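Gallery — bench planning for the two-arm cell, January

Ivana Zapata put this page together for the Stoludell equipment budget. It covers the bench layouts we want settled before the purchase order goes in. The request is for two arms, their grippers and a bench for them to share at the Vemilton site. We are comparing quotes from Evia and Palma. Both firms quote the arms separately from the grippers, so read the totals carefully.

## Kitchen bench layout, simulated

The render has an arm coming in from each side of a marble counter, with a lemon between the two grippers. A potted plant stands at the back edge, directly behind the lemon. We need to agree on how much clearance to allow behind small items before we choose a gripper size.

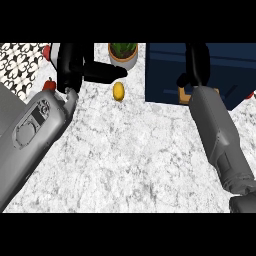

## What this means for the order

- **Grippers.** Two in the base order, one for each arm. A spare set stays on the optional list until the second quote is in.
- **Finger pads.** $113 a set from Palma. Evia includes the first set and charges for replacements.
- **Bench.** $1,280 for the top and frame, delivered. Cupboards and drawers are not in that price — add them if you want the arms to practise on handles.
- **Lead time.** Six weeks from either supplier. Installation is booked separately.
- **Power.** Check the outlets on both sides of the bench before signing off on the layout.

Comments on the layout go to Ivana by Monday. Colour and finish can wait, but she needs the bench depth to close off the quote.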